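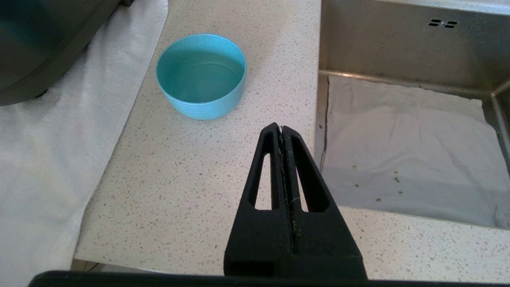
Shared Kitchen Program - Progress Report to the Arumugam Fund
Reporting period ending May

1. Status of works

The countertop and sink at the Jatier Street kitchen are in regular use. The old worktop was removed in the first week of the period and replaced with a white speckled surface supplied by Brikmont. The fleck pattern runs through gray, tan and brown, and small crumbs are harder to see on it than on the plain white sample we were shown. The wipe-down procedure has been changed to allow for this: the counter is now wiped twice at close, first dry and then damp, working from the wall toward the sink.

2. Tableware

The first delivery from Eter was 40 light blue bowls with straight, slightly flared sides. They stack well enough in the lower cabinet, but a full stack is too tall for the shelf over the sink. We have moved the bowls down and put the cups in their place. Two bowls were returned with chipped rims and have been replaced at no charge. Plates are still on order.

3. Food preparation and clearing up

Most of the waste comes from vegetable trimmings. Small green scraps collect along the back joint of the counter and in the sink strainer, and the strainer needs emptying more often than the original schedule allowed. The schedule now calls for it after each meal. Bowls are rinsed, drained upside down and put away before the counter is wiped.

4. Budget

Of the 1000 granted for small equipment, 800 has been spent, mainly on bowls, strainers and cloths. The remainder is held for the plates. The countertop was paid for under the separate building line and does not appear in this figure.

5. Open items

- Sealant at the sink edge: Brikmont to inspect and redo if needed.
- Plates: Eter has not confirmed a delivery date.
- Shelf over the sink: a second bracket is required before any more weight is added.

Receipts for the period are attached to the budget sheet.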